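November, late, tea gone cold beside me

Another long one at the Laing rack, and my shoulders know it. Leonie Wieser had the morning on the controls and I took over after lunch, with a cheese sandwich still half in my hand (she was not impressed, fair enough). We're up to 434 demonstrations now, out of the 1000 we promised, so there's a fair way to go yet. 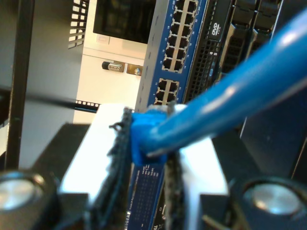
Teleoperating is a funny sort of skill, a bit like teaching a kid to tie their shoes while wearing somebody else's mittens. I kept rushing the approach, and Leonie kept telling me to breathe. What I love is the moment when the blue boot is sitting square between the two black pads, with the switch right there behind it, and my own hands go quiet too. I could do that bit all day!

We did squabble a little over whether the clumsy tries should stay in. I say keep them — I learned to drive from my own bad parking, after all. 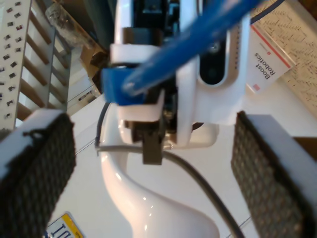
Leonie says she'll sort through the lot tomorrow and put her favourites in a folder of their own. I've promised to bring the good biscuits, and to be in by eight. Bed now, once I've rinsed this mug.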